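# Chapter 4: Why We Wait in Line

I grew up in Hekthorpe, where there was one bakery worth walking to, and on Saturdays the line ran out the door and past the shoe repair. I must have spent a good part of my childhood in it. I didn't mind much (there were cardamom buns at the other end), but I did get curious early on about why some mornings felt endless and others went by in a blink, even when the clock said the wait was the same.

That gap between the clock and the feeling is what this chapter is about. In Chapter 3 we did the arithmetic of lines: arrivals, service times, what happens when one clerk becomes two. Keep that arithmetic handy, you'll want it again in section 4.3. For now, though, I'd like you to put the formulas down and think about the last time you were really annoyed in a line. Was it the longest wait of your week? I'd bet it wasn't. It was probably the one where somebody got served ahead of you.

My favorite case comes from the ferry office at Nilasdale. They had three ticket windows and three separate lines, and people hated it. One February the manager, Torunn Backlund, strung a rope across the hall and turned the three lines into one. The single line looked awful – it reached all the way to the coat racks – and her staff begged her to take the rope down. She left it up. Over the next two weeks she handed out 428 comment cards, and complaints about waiting dropped from 70 to 55. The windows were no faster than before. What had changed was that you could no longer pick the wrong line, and you could no longer watch a stranger who came in after you walk off with a ticket first.

Now, I don't want to oversell this. A drop of 15 complaints could have other causes, and we'll pick the numbers apart properly in 4.2, where you'll also meet the Zaltby post office, which tried the same thing and got an earful. Older customers there had liked chatting with one particular clerk, and the rope took that away from them!

So as you read, keep two questions going side by side. How long did people wait? And what did they think was fair? Start a small line diary this week if you can. A time in, a time out and one sentence about your mood will do fine.

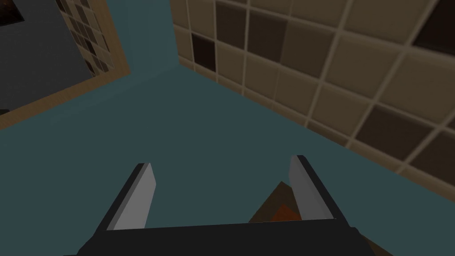

Valter Grønli wrote back after trying the diary that his calmest wait was also his longest, 59 minutes at the license office, and he put it down to the numbered tickets: once he knew his place was safe he sat down and read.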